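Tuesday, Darkbridge cell, simulated side

Gripper was still slipping on the microwave door after last week's update, so I spent the morning on the finger pads and left the arm alone. Pad friction had gone back to the Zandis default when the model was reloaded. Put our own value back in and saved it in the cell file this time, not just in the session.

Also checked the wrist offset. It was 2 mm out along the finger direction compared with the Citard drawing. Corrected in the tool file. Joint limits are fine, didn't touch them.

Ran the door task from the usual start pose, counter layout unchanged, dish rack on the left. Stopped a run with the door open to look at where the pad sits.

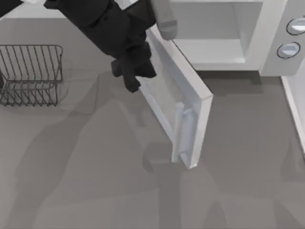 Grey pad at the top corner of the door, black fingers just to the left. Oven empty.

Contact point is nearer the corner than I would like. The log shows a force spike at step 134, then it settles. Could be the pad shape catching on the door edge. The collision mesh for the pad is coarser than the one we draw, so what looks like a clean touch may be nothing of the sort.

Hinge damping left as it was. If the door still swings too freely with the new pads, try that next, one change at a time.

To do:
Finer collision mesh for both pads.
Repeat the door task 6 times with the same seed, then with different ones.
Compare against the Chang settings, old cell file is in the archive folder.
Clear out the logs, there are more than 1,813 in there and the viewer takes ages to open.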